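The Flower Carpet

Keys back by noon, the letting woman said. It was twenty to eleven and I had not done the front room.
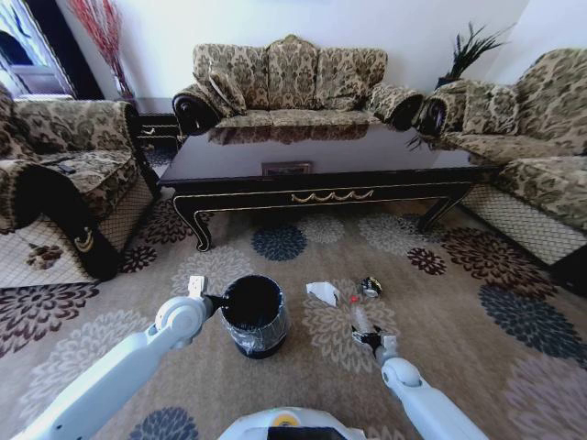
Start with the rubbish. Always start with the rubbish, my aunt's rule, you can't see what's dirty till the rubbish is up. Paper first. Crumpled, don't open it. Then the can. Then the bottle with the red cap, into the little black bin, fresh liner, fine.

I opened the paper.

Of course I did. A bus timetable, Plilville to Odar, the number 162, and on the back in her writing: table, lamp, carpet??

Two question marks. She'd meant to take the carpet then. Or meant to ask me if I wanted it. Or meant nothing, she put question marks on everything, she put them on birthday cards.

I screwed it up again and binned it. Then got it out and put it in my pocket. Then ten to eleven.

The carpet was the only thing she ever bought new. Ninety pounds down and the rest over two years, from Brumon, when Brumon still had the shop by the station. Big round flowers, dahlias she said, though the man told her they were chrysanthemums and she never went back in. Navy ones, dark red ones, pale ones in between. As children we were only allowed to step on the navy. Red was lava. The cream didn't count, you could rest on cream but only for up to ten seconds, and my brother always cheated and I always told.

I did the armchair. Cushions out, hand down the back, a comb, a pen, a coin, nothing. Cushions in.

Did the coffee table. She'd have had a fit at the state of it. That black shine, you could do your hair in it, and those silly bent legs and the gold bit at the front like a shell. I used the wrong cloth and left smears, then the right cloth, then my sleeve. The sofa came up in it upside down, all clear again. I looked at that for a bit too long.

Eleven. Phone.

Are you nearly done, my brother said.

Nearly.

Is the van man there.

No.

He's meant to be there. I paid him a hundred.

Well he isn't.

What about the carpet, he said. And then neither of us said anyhting. I could hear his indicator going, tick tick.

It won't fit mine, I said.

Won't fit mine either.

It'd fit if you folded it.

You can't fold it, he said, she'd come back.

Which made me laugh, and then it wasn't laughing. I told him I had to go, there was someone at the door. There wasn't, and he knew, and he said all right then, see you at Tanoli Road, bring the kettle.

Twenty past. Bin bag tied. Windows shut. The lamp by the door with its flex wrapped round. I should have rolled the carpet up by then, but the table was on it and the table was too heavy for one, so I stood there in my socks, shoes already packed like an idiot.

Navy by the table. Big navy over on the right. It used to be a proper jump, that. You needed a run up from the hall.

It's one step now. I did it in one step, and then the next one, round past the armchair, and I missed the red, and I stayed on a bit of cream while I counted, out loud, to the empty hall.

I had got to seven when the van man knocked.

Which bits am I taking, he said.

All of it, I said. Carpet aswell. You get that end.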